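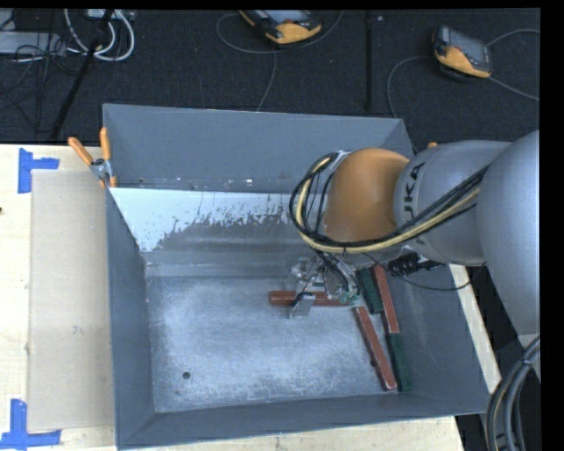
Skelta Lap Loom, review

The Skelta is a frame loom for small weavings and samples. I bought mine in April and have finished two pieces on it, both in wool over a cotton warp.

Warping is quick. The pegs are evenly spaced and hold tension well up to the last few inches, where the outer threads begin to slacken. A strip of card under the bottom row fixes this.

The heddle bar turns cleanly but sheds are shallow, so thick yarn needs a flat shuttle. The one supplied is too short for full-width rows. I used an old Pastwood shuttle instead.

Instructions cover plain weave and soumak only. The 221-page Meltetti handbook is a better source for anyone who wants to try twill.

Good for evening work at a table. Too wide for an armchair.

Ifeoma Isah
2025-07-13

Get new reviews by email. Enter your address to subscribe.

© Dauda Craft Notes | Contact | Back to top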